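In Praise of the Failed Replication
Glykeria Andreadis
2024-05-13

I love a replication study. I love them the way some people love box sets, and I think ecology should be running far more of them than it does. 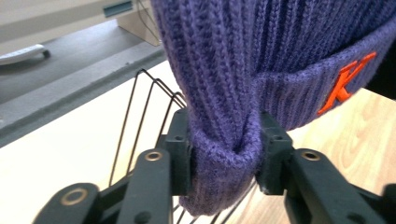 My own conversion came at Drarbridge, where five of us spent a field season repeating an old experiment on seed predation by wood mice. The original paper had 2 sites and a lovely clean effect. We had 518 seed trays, a copy of the methods section and a lot of arguments over what "moderate leaf cover" meant. The effect we got was so small you'd need to squint to see it.

And it was the best science I've ever been part of! We learned that tray depth matters, that the mice at our site cache early, and that one line missing from a methods section can cost you most of June. None of it was in the literature. I've since heard from a group at Grirnholm who'd found the same thing with the trays and left it in a drawer, which makes me want to shout a bit.

People tell me replications don't get funded, and that reviewers yawn at them. Fair enough, many do. But a grad student's first chapter could be one, and so could an undergraduate field course – all those pairs of hands, every year, collecting numbers that get thrown away after grading. Pick a well-cited result, write the plan down before you start, post the data whatever it says.

I'd take one careful repeat over 1000 clever new hypotheses tested once on a single hillside. We're starting our next one in June, beetles this time, and I can't wait to find out if we're wrong.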